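How Your Body Knows When to Make More Red Blood Cells
Written for readers aged 9 to 12
Text: Ffion Rees. Checked by: Sachiko Kobori. February 2019

Blood is a liquid with cells floating in it. Most of those cells are red blood cells. Their job is to carry oxygen from the lungs to every other part of the body. This page explains where they come from, how long they last, and how the body decides how many to make. Words printed in capitals are explained in the word list at the end. 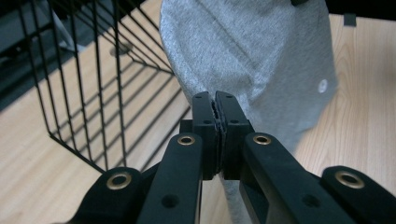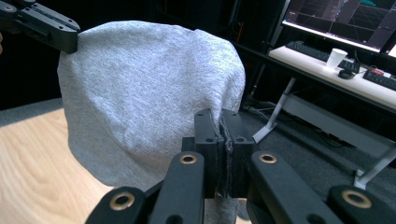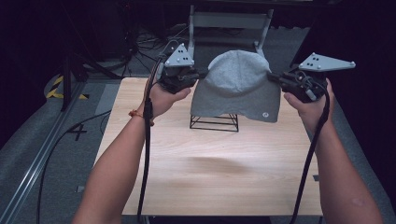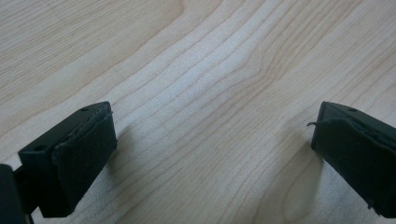 What a red blood cell is like

A red blood cell is shaped like a disc with a dip in the middle of each side. It is very small. If you could line up 1000 of them side by side, the line would be less than one centimetre long.

The cell is soft and can bend. This matters because the narrowest blood vessels, called CAPILLARIES, are so thin that red blood cells have to go through them in single file. Some have to fold a little to fit.

Inside the cell is a substance called HAEMOGLOBIN (say "hee-mo-glow-bin"). Haemoglobin contains iron. Oxygen sticks to it in the lungs and comes off again in places where oxygen is being used up, such as a working muscle. Haemoglobin is also what makes blood red. It is bright red when it is carrying plenty of oxygen and darker red when it is carrying less. Blood is never blue, even though the veins on your wrist may look blue through the skin.

A grown-up red blood cell has no NUCLEUS. The nucleus is the part of a cell that holds its instructions. Red blood cells push theirs out before they start work, which leaves more room for haemoglobin. It also means that they cannot divide to make new cells, and they cannot repair themselves very well.

Where they are made

Red blood cells are made in BONE MARROW. This is a soft material found inside bones. In young children nearly all the bones contain the kind of marrow that makes blood. In adults it is found mainly in the flat bones, such as the breastbone and the hip bones, and in the backbone.

The marrow contains STEM CELLS. A stem cell can divide and produce other types of cell. When a stem cell divides, one of the new cells may stay a stem cell while the other begins to change. It goes through several stages:

1. It becomes a cell that can only turn into certain kinds of blood cell.
2. It becomes an early red cell. At this stage it is large and still has a nucleus.
3. It divides several times and begins to fill with haemoglobin.
4. It pushes out its nucleus.
5. It leaves the marrow, enters the blood, and finishes changing there over the next day or so.

The marrow makes more than 2 million new red blood cells every second. It does this all the time, including while you are asleep.

Where they go at the end

A red blood cell works for nearly four months. In that time it is squeezed through capillaries again and again, and its outer layer gets stiffer. Old cells are removed in the spleen, the liver and the marrow. The cells that remove them are called MACROPHAGES, and they surround the old cell and break it down.

The iron is kept and sent back to the marrow to be used again. The rest of the coloured part is changed into a yellow substance, which goes to the liver and leaves the body through the gut.

How the body controls the number

If the marrow made too few cells, the muscles and the brain would be short of oxygen. If it made too many, the blood would become thick and difficult to pump. The number has to be controlled.

The control is done by the kidneys. Most people know that the kidneys clean the blood and make urine. They also contain cells that respond to how much oxygen is reaching them. When there is less oxygen than usual, these cells release a HORMONE called erythropoietin (say "eh-rith-ro-poy-eh-tin"). Scientists shorten this to EPO.

EPO travels in the blood to the marrow. There it helps more of the early red cells to survive and grow. A few days later, more new red blood cells enter the blood. The blood can now carry more oxygen, so more oxygen reaches the kidneys, and the kidneys release less EPO. Production slows down again.

Scientists call this NEGATIVE FEEDBACK. The heating in a house may work in the same way. When the room is cold the thermostat switches the heating on. When the room is warm enough it switches the heating off.

What happens on a mountain

At the top of a high mountain the air is thinner, so each breath brings in less oxygen. The kidneys respond within hours by releasing more EPO. The extra red blood cells take longer to appear. This is one reason why climbers go up slowly and spend time at each camp. In the first days the body copes mainly by breathing faster and by making the heart beat faster.

When the climbers come down, the number of red blood cells slowly falls back to what it was before.

When there are not enough

Having too little haemoglobin in the blood is called ANAEMIA. A person with anaemia may feel tired or out of breath. There are several causes. One of the most common is not having enough iron. Beans, lentils, red meat, dark green leaves and many breakfast cereals contain iron. A doctor can find out whether someone has anaemia by testing a small sample of blood.

Word list

ANAEMIA: having too little haemoglobin in the blood.
BONE MARROW: soft material inside bones. Some of it makes blood cells.
CAPILLARIES: the narrowest blood vessels.
HAEMOGLOBIN: the substance in red blood cells that holds oxygen.
HORMONE: a chemical message carried in the blood.
MACROPHAGES: cells that surround and break down old cells and germs.
NEGATIVE FEEDBACK: a way of keeping something steady, in which a change sets off an action that reverses it.
NUCLEUS: the part of a cell that holds its instructions.
STEM CELLS: cells that can divide and produce other types of cell.

Next page: White blood cells and what they do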